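3 min read

OK I've been promising this thread since May. I finally read all the way through the old ferry timetables for the Fellholm crossing and I have so much to say!

The booklet is 64 pages. Sixty-four! For a route with 2 boats. Most of it is footnotes, and the footnotes are the best part.

Every sailing has a little letter next to it. "R" means it calls at Rarkico if someone on the pier is waving a flag. "V" means it waits at Velgate for the mail, up to 100 minutes (imagine being on board with a sleepy toddler).

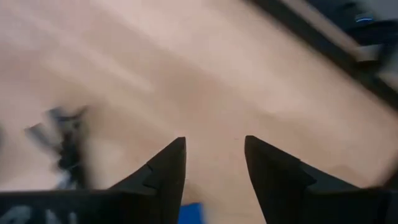 And then there's the letter "K", which shows up on one single sailing, the 5:38 in the morning, printed as 538 with no colon like all the others. K isn't in the key. I checked the front, the back and the inside cover. No K.

My guess is kippers. There's a fish market ad on the facing page and the times line up beautifully. I will be very happy if it's kippers.

Also love how the tide tables are squeezed into the margins sideways, so you have to turn the whole thing to find out if you can get off at Velgate without wet shoes.

The type is gorgeous too, by the way. Skinny numerals, fat little arrows, and a tiny anchor wherever the boat stays overnight. Somebody sat down and drew that anchor!
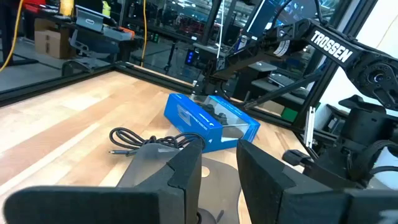
Avcı wrote back to my K question to say it could be "keel cargo only", meaning no passengers at all, and that a lot of small lines printed those runs anyway so the farms knew when to bring the milk down.

Which is a way better answer than kippers and I'm a tiny bit heartbroken. But it does explain why there's no fare listed for it!

Next up is the winter edition, which is thinner and has a whole page on what to do with your bicycle in fog. If you have any old timetables in a drawer, any route, any country, please send me your weirdest footnote.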